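Data collection: shredded fill added to the task list

The Konano packing set passed 1000 accepted examples in May. Most of those cover rigid items: small cartons, caps, bottles, trays. The next block covers loose fill, which the current policy handles poorly. It closes too early, takes a few strands and leaves the rest in the box.

Each new example is one pick and one place, recorded with the hand-held gripper. Operators work in 30 minute blocks and change places after each one. A take is rejected if the tracker loses the wall marker for more than 3 seconds, or if the fill touches the floor before release. Rejected takes are kept in a separate folder, as Natsumi Aoki wants them for the failure classifier.

Two changes to the procedure apply from now on. Start height is no longer fixed, so vary it between takes. The box should also be turned a little after every placement – the Mivent trials showed the model was learning the box angle instead of the box. 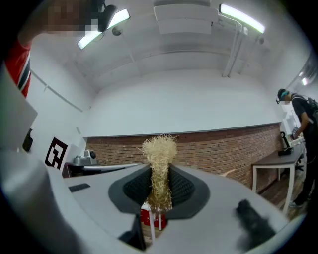

Loose fill has no stable outline, and that makes labeling the grasp point slow. We have stopped marking a single point and now mark the band where the fingers should close. With a tall bundle of straw-colored paper strands, the band goes low, near the gray rim, and the loose fibers fanning out at the top are left out of the label. Annotators should follow the same rule for the Pidier samples. The target for this block is 42 accepted takes per operator, and the updated labeling sheet is in the Yang folder.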